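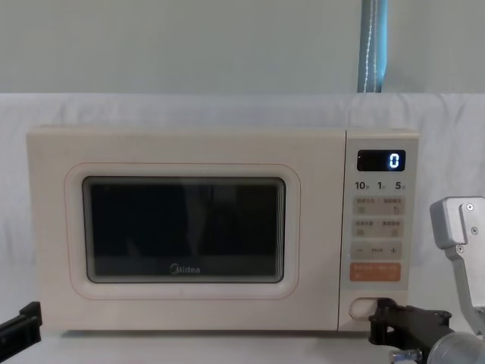 22 August 2020

The tomatoes have started in earnest and I spent most of the day on them. I picked before breakfast, while the greenhouse was still bearable, and came in with two full colanders and a shirt that smelled of leaves. We had porridge, out of the cream microwave with the pinkish-orange line round its door, and ate it standing up as the table by the back door was covered in fruit. Then I sorted. The sound ones went on the windowsill, the split ones in the big bowl for sauce, and anything with a black bottom went straight in the compost bucket.

The black bottoms are my own fault. I went away for four nights in July and left the watering to the timer, which had a flat battery. The plum types caught it worst. The little yellow ones have not had a mark on them all summer, and I have made a note in the back of this book to grow more of those and only one row of plums. I wrote the same thing last year, I see, and then bought plum seed in March anyway.

The sauce: onions first, slowly, a good half hour on the low ring. Then garlic, then the tomatoes cut in quarters with the skins left on. I don't bother skinning them any more. I put it all through the mouli at the end and the skins stay behind with most of the pips. It cooked down from the top of the pan to just under the handles by the middle of the day. It was a bit sharp so I put in a spoon of sugar and a carrot, and took the carrot out afterwards and ate it. Six jars, and a bit left over for supper.

While it was cooking I did the kitchen drawer, which has been annoying me. Threw out three dead pens, a key that fits nothing and the instructions for the old boiler. Found the small screwdriver I bought a replacement for in the spring. Now I have two small screwdrivers.

Carolina Esteves rang at about eleven to ask if I wanted to share a delivery of manure. She gets it from a yard out past Canalholm and they won't come for less than a full trailer. Last time we had half each and it was more straw than anything, but it rotted down well enough and the courgettes are sitting in it now. I said yes. She wants it at the end of September, so I need to clear the corner where the old cold frame is. She also told me her blight has started, only on the outdoor plants, and that I should look at mine. I went out with my glasses on and looked under all the leaves and found nothing, but it has been warm and damp all week and I expect it will come. I took off the lower leaves to let some air through and put them in the bin, well away from the compost.

Her brother has had his operation put off again. They have given him no new date. She was short about it and I didn't press.

After lunch I walked down to the allotments at Bavton to give Rodrigo Patrício his fork back. I have had it since June. He was up to his knees in the bean trench with a mask hanging off one ear, and we stood well apart and talked across the path the way everyone does now. He has given up on his sweetcorn. The badgers came on Tuesday night and flattened the lot, pulled off every cob and took one bite out of each. He had a fence round it, with wire dug in a foot deep, and they came over the water butt instead. He is going to move the butt. I said I would have put the corn in by the hut, and he said he knew that, as I had told him in May.

He gave me eight beetroot and a cabbage with a slug in it. I gave him two jars, still warm, wrapped in a tea towel that I must remember to ask for. His plot looks better than mine did when I had one there. I don't miss it exactly. I miss having the tap next to me and someone to complain to about the carrots. What I don't miss is carrying everything home up the hill, and I thought so again today with the cabbage in one hand and the beetroot banging against my leg.

There are three plots empty on the lower side and a waiting list as long as your arm, he says. Half the people who took one on in April had stopped coming by July. One of them put up a shed before she had dug anything. The shed is still there, painted pale blue, and the couch grass is up to the window. He has been helping himself to her rhubarb and I told him to carry on.

Stopped at Ramalho on the way back for vinegar and more lids. No lids. They have had none for three weeks, and the girl on the till said everybody is bottling this year. She let me have one packet of the wax discs, which are no use for tomatoes but will do for the damson jam if the damsons come to anything. Vinegar was plentiful. I bought two bottles of the malt and a bag of the dark sugar. You still have to queue on the stickers outside, and the man in front of me had come for one light bulb.

The seed list from Comero was on the mat when I got in. It is earlier than last year and thinner. I sat down with it and a cup of tea and went through with a pencil. They have dropped the purple broad bean I like and put in a pumpkin that nobody with a garden this size could find room for. The onion sets have gone up. I have marked the garlic, the winter lettuce, a spinach and some sweet peas, and I will go through again in a week and cross half of it out. I should go through the tin of old packets first. There must be a dozen kinds of lettuce in there.

Rain at four o'clock, proper rain for once, and I stood in the greenhouse door and listened to it on the glass. The gutter on the left side is still leaking where the joint has gone. It runs straight down onto the basil. The basil doesn't seem to mind, but the staging underneath is starting to go soft and I will have to deal with it before winter. I pushed a bit of old inner tube into the gap, and it held until I let go of it.

When it eased off I boiled the beetroot, all of them together, and rubbed the skins off under the tap. Four of them I sliced and put up in vinegar with peppercorns and a bay leaf. The rest are in the fridge in a covered dish. The sink is pink and so are my hands -- I scrubbed them with lemon and it made very little difference.

Supper was the leftover sauce on spaghetti, with some of the hard cheese. It was good. Better than last year's, which had too much oregano in it. I have written on the labels what went in each batch, as I always mean to and usually don't. Then I checked the lids. Three had gone down with a click while I was out, and the fourth I had to look at sideways under the lamp before I was sure of it. They can go in the cupboard under the stairs tomorrow when they are properly cold. There are still two jars of the 2018 at the back, and I ought to use those before I touch the new ones.

Wrote to Mum. Told her about the badgers, which she will like, and left out the blight. She has asked for a marrow and I have told her there is one coming, though at the moment it is the size of a shoe and lying in the wet. I have put a tile under it.

Jobs for tomorrow: water the pots at the front if the rain didn't get to them. Pick the runner beans before they go stringy. Ring Carolina about which week for the trailer. Look for lids in the loft, where I have an idea there is a box from when we moved. Cabbage, minus the slug.

Ten o'clock now and still warm enough to have the window open. Next door's cat is sitting on the compost lid. I can smell vinegar all the way up here.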